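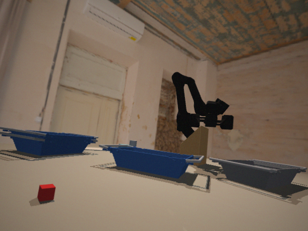

Jornada de puertas abiertas en Drakos, mayo de 2023. Notas rápidas, escritas en el tren de vuelta, ya las ordenaré.

Llegamos tarde (mi culpa, el autobús de Gakow para en la otra entrada) y nos perdimos la bienvenida. Café flojo, bollos buenos. Nos repartieron en grupos de 4 y a mí me tocó con Bujar Dimitrov, del taller de Stesula, y dos chicas de un instituto que preguntaban más que nadie. Mejor así.

Primera parada, simulación. Lo lleva Solveig Engebretsen. Pantalla grande, sala a oscuras, calor. Trabajan con un brazo negro montado sobre un pedestal color cartón, cubetas con asas de varilla y un cubo rojo pequeño encima de la mesa. Todo generado por ordenador, también la habitación de detrás, con las paredes de yeso gastadas, la puerta vieja y hasta un aire acondicionado. Pregunté por qué tanto desconchón. Respuesta: cambian el fondo muy a menudo, para que el programa no se acostumbre a un solo sitio. Ayer tocaba una cocina, dijo.

La tarea es coger y dejar. Parece poca cosa hasta que te explican las variantes: mover el cubo, girar las cubetas, cambiar la luz. Lanzan casi 1.000 pruebas por la noche y por la mañana alguien mira los fallos. Ese alguien suele ser Zlata Hordiienko, que nos enseñó su hoja de cálculo con bastante resignación. Columnas: "agarre", "choque con borde", "raro". La de "raro" era la más larga. Bujar quiso saber cuánto de eso vale luego con el brazo de verdad. Zlata: depende, las sombras y el rozamiento dan guerra todavía. Se agradece la franqueza.

Segunda parada, taller. Aquí ya ruido y olor a aceite. Vinzenz Strebel desmontó una pinza en la mesa y fue pasando las piezas. Pesa menos de lo que pensaba. Me apunté preguntar por el precio de las almohadillas de goma y se me olvidó, claro. Si alguien de Tunness lo sabe que me escriba.

La charla de Charalambos Balaskas, en el salón de arriba, larga. 2 ideas buenas: grabar también los intentos malos, y no tocar la tarea hasta tener bien medida la anterior. El resto, diapositivas que ya conociamos de febrero. El micro se acoplaba.

Cosas prácticas para quien vaya a la próxima: inscribirse pronto, entrar por la puerta de atrás, llevar agua. El taller no admite sandalias, a un señor lo dejaron fuera. Las preguntas mejor en la primera parada, que luego van con prisa y cortan a la segunda mano levantada.

Pedí a Solveig los parámetros de las cubetas para probar algo parecido en nuestro simulador. Me dijo que sí, que le mandara un correo. Se lo mando esta noche si el wifi del tren me deja, y cuando conteste los cuelgo en la carpeta de siemrpe.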